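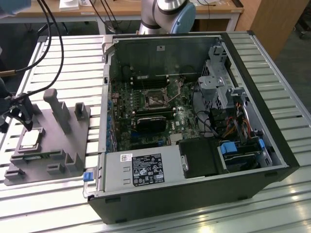
A desktop tower on the bench, side panel off.

How to Score a Cricket Match on a Laptop

Club scorers at Fitzgerald now use Lerketti, a free scoring program. Set it up before the toss.

1. Open a new match and enter both teams. Pick 40 overs for league games.
2. Type in the batting order. You can change it later.
3. After each ball, press the number key for the runs scored. W opens the wicket menu.
4. Wides and no-balls go in with the E key – add any runs taken after that.
5. At the end of each over, check the total with the other scorer.

Keep a paper book going as well. If the two totals differ, fix it before the next over starts. Save the file at the innings break and again at the close.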